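3.2 What ends up on the table

The second part of our survey moved from the bins to the table itself. Most studies of food packaging waste begin with the sack, when everything has been pressed together and the paper is hard to tell from the napkins. We wanted to catch these things earlier, while each still had its own shape, and that turned out to be the most rewarding choice we made! At the Stokdale site we logged 48 tables in May, using the Brarico sorting sheet with one change: foil got a line of its own.

Shape matters more than we had expected. A sheet of foil that has been crumpled and spread out again takes up far more of the table than its weight suggests, and a paper ball takes up very little. Figure 3 has both, along with a cup that kept its form.

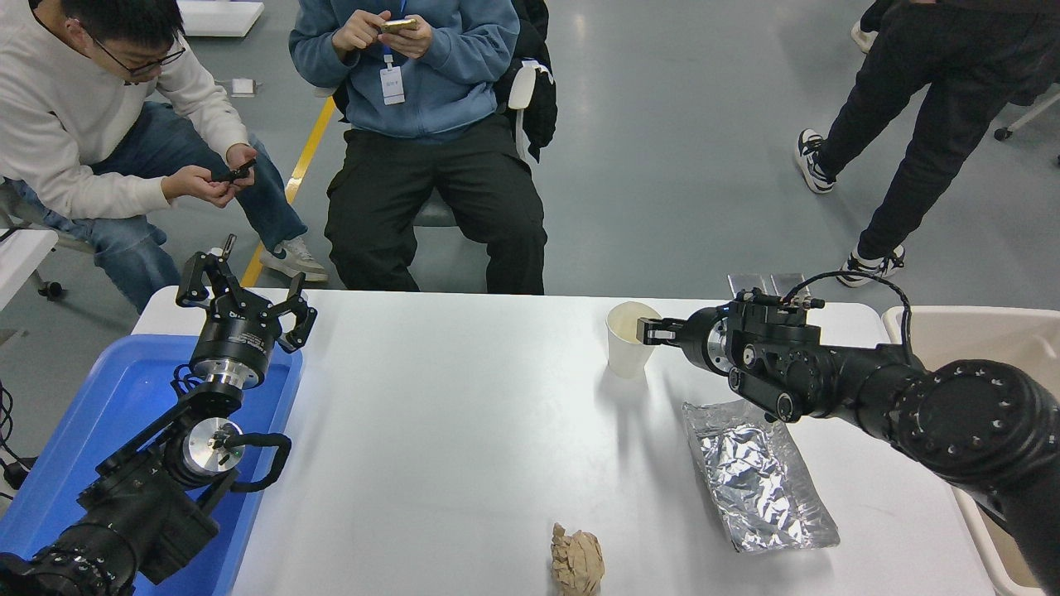

Figure 3. White paper cup, crumpled foil sheet and balled brown paper on a white table; blue plastic tray at left.

We grouped such items by how much they could still be flattened or stacked. Upright cups went into the first group, opened foil into the second and balled paper into the third. The third group is the one we grew fondest of – a tight ball of brown paper can hold crumbs, a receipt or nothing at all, and the sheet has to say which. Each ball was therefore opened by hand before weighing. In 17 cases the paper tore and we recorded the pieces as one item.

The same grouping was later tried on the Sumampouw canteen records, where foil was much less common and cups made up most of the first group. Those results are given in Section 3.3, together with the weights for lids and sleeves, which we left out of the present count.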